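Ilell Opens Its Equipment Planning Service to Small Shops and Care Homes

5 min read

I've been asked to write this one myself, so you're getting me instead of the usual polished paragraph. I'm Milovan Ionescu, I run planning at Ilell, and as of February we're opening our equipment planning service to anybody who is thinking about buying a two-armed robot and would like to know what they're getting into before the purchase order goes out.

Up to now we've only done this for bigger buyers. Our first customer was Dumitrescu, the furniture rental people, who came to us with a budget, a brochure and a very long list of things they hoped a robot would do in their show apartments. We spent a good while with that list (it had 157 tasks on it!) and by the end we had 21 that were worth paying for in the first year. They bought one machine where they had planned on three. I know that sounds like a funny thing for a company like ours to brag about, but they came back to us for the second round of planning, and then they told Varnden about us, and Varnden told a couple of others, so I'm pretty happy with how that went.

What we do is simple enough to explain over coffee. You tell us which rooms the machine would work in and what you want done there. We build those rooms in simulation, using a planning tool we call Fludia, and we put the robot in them. Then we go through your list and see which jobs look reasonable in that room with that arm and that hand, and which ones need a different hand, or a different door, or a person. You get a written report with a budget attached, and the budget has the boring lines in it too: spare fingers, floor work, training hours, the electrician.
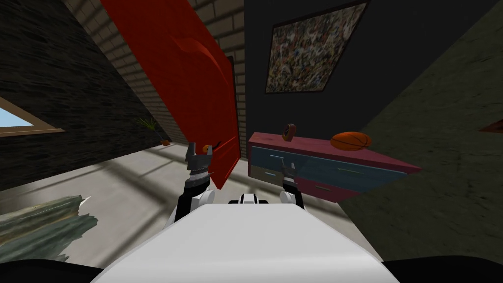
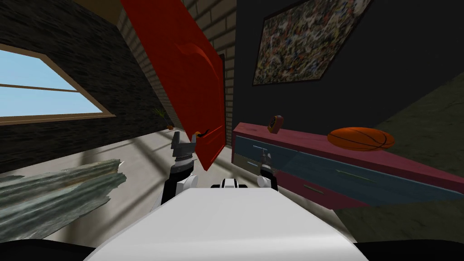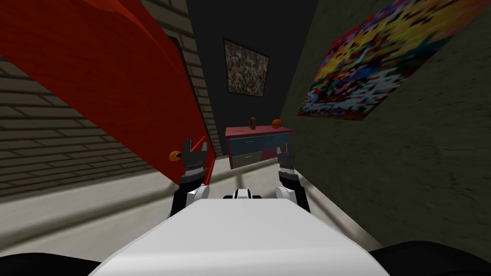 Doors are where I'd like you to spend your first planning hour, because they're where I see budgets go wrong most often. Everybody thinks about lifting and carrying, and then the machine arrives and somebody wants it to go from one room to the next, and there's a handle in the way. Handles come in every shape you can imagine, and a gripper that's great with boxes may be no good at all on a small one. In the first of our three renders you can see the kind of thing I mean: a big red door with a little black lever on it, and the two ridged fingers of the left gripper open around that lever. I love that view for a planning meeting! It gets people talking about finger length and wrist angle in the first five minutes, when normally we'd still be on paint colors.

Drawers come second. We ask every customer to measure the pulls on every piece of furniture they want opened, and I do mean every piece. Dumitrescu sent us 101 measurements and grumbled the whole way through, and then swapped out one whole line of cabinets once they'd seen the sheet. New pulls are cheap. A new gripper set isn't, and neither is a month of waiting for it.

I should say something about money, since that's what most of you will write in about. The planning report costs $3,000 for one room and one machine. That's a flat price. If you go on to buy equipment through us we take it off the invoice, and if you buy from somebody else, or decide to buy nothing, you keep the report and do whatever you like with it. Extra rooms are cheaper when they share furniture with the first one, so if you run a place where all the bedrooms are fitted out the same way, please tell us up front and we'll quote you for the lot.

Turnaround is around three weeks from the day we have your measurements. Most of the delay is usually in getting the measurements, so here's what to have ready before you call:

A floor plan, hand drawn is fine, with door widths on it and an arrow for which way each door swings.
Photos of every handle and pull, with a tape measure held next to them.
Your task list, in your own words, with a note on how often each job comes up.
The name of the person who will look after the machine day to day. We'd like that person on the call, please, even if they aren't the one signing.

A word on what the simulation won't do for you. It's a plan. Real hinges stick, real floors slope, and people leave shoes in doorways. We put an allowance for that in every budget and we label it as an allowance so your finance person can argue with me about it (they always do, and sometimes they win). I'd still much rather find out that an arm can't reach the back of a dresser on a screen in our office than on your floor with the delivery crew standing there.

Varnden is doing their second site with us this year and they've agreed to let other buyers see a copy of their first report with the prices left in. It's the best sales document we have and we didn't write it as one. Ask for it when you get in touch and we'll send it over. Their operations team wrote comments in the margins, a few of them pretty blunt, and we've left those in as well.

We've kept some planning slots back for smaller buyers, meaning single shops, care homes, and anyone equipping their first room. You don't need to have picked a machine yet. If you've already picked one and just want somebody to check the numbers, that's fine too, send us the quote you were given and we'll work from it.

About Ilell: we plan and budget robot equipment for places where people live and work. We build the rooms in Fludia, write the report, and stay on the phone until the thing is installed. For a sample report or a planning slot, contact Milovan Ionescu at the Ilell planning desk. Mornings before ten are the best time to catch me.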